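4. Where Voters Meet the Candidate: House Meetings in the Nesstead Race

Our account so far has dealt with the public side of the campaign, meaning the announcement night, the two debates and the yard signs that seemed to sprout along every road into Nesstead. We turn now to a quieter part of the contest, and one that we came to enjoy studying a great deal. Over the course of the spring and into June, both campaigns for mayor leaned on what local people simply call "sit-downs," small evening gatherings in a supporter's home at which a candidate talks for a few minutes and then, if all goes well, mostly listens.

The habit is older than either campaign. Residents we spoke with in the Helum and Ornero wards remembered sit-downs from races long past, and several were glad to tell us (at length, and often over a second helping of something) who had come, who had stayed away, and which alderman had worn out his welcome by staying past ten. We have tried to treat these memories with care. People are generous with stories about elections, and a story told many times grows smoother with each telling.
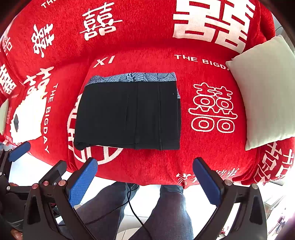

Photo: Princess Barredo

For the present study we attended 7 sit-downs and spoke afterward with 61 residents who had been to at least one, whether or not we had been in the room with them. Interviews were done in whatever language the resident liked best, and they ran from a hurried chat on a porch to a whole evening. We asked every person the same three opening questions: how they had heard about the gathering, what they had hoped to say, and whether they felt they had been able to say it. After that we let the talk wander, and it wandered happily into bus routes, water bills, the library roof and the long argument over parking near Javier Street.

What struck us first was how people were invited. We had expected the campaigns to work from voter lists, and to some extent they did, but by far the most common answer was that a neighbor or a relative had asked. This matters for how we read the results. A person who comes because a cousin asked is not there as a supporter, exactly, and many told us they had walked in with no firm view of either candidate. One woman in Helum put it this way: "I went for my aunt. I stayed because he got the bus question wrong and I wanted to hear him try again." She was still undecided when we last spoke with her, and seemed to be in no hurry.

The second point concerns the setting. Earlier writing on small-group campaigning tends to treat the home as a neutral container, as though a living room were a town hall with fewer chairs. Our residents did not talk about it like that at all. They spoke of feeling able to interrupt, of being offended when a candidate failed to greet the oldest person present, and of judging an aide by whether she helped carry cups back to the kitchen. A guest in someone's home is held to a guest's manners, and candidates who forgot this heard about it — usually indirectly, and usually by way of three or four other people first.
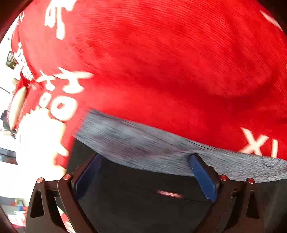
Figure 1. Red fabric with white printed characters.

We should be careful about how far to carry this. The gatherings we attended were ones to which we had been invited, and hosts who welcome a researcher with a notebook may well be more at ease with strangers than their neighbors are. We also heard much more from Helum than from Ornero, where sit-downs were fewer and where both campaigns put their effort into knocking on doors. The Ornero interviews we do have point in the same direction, though they are too few for us to lean on them heavily.

Even with those limits, one pattern held up well across the interviews. Residents who said they had been able to raise their own concern were able, weeks later, to tell us what the candidate had answered, often nearly word for word and sometimes with a fair imitation of the voice. Those who had only listened tended to remember the food, the heat of the room and who had sat next to whom. Whether remembering an answer makes a person more likely to vote is a separate matter, and we take it up in Section 5 along with the ward turnout records.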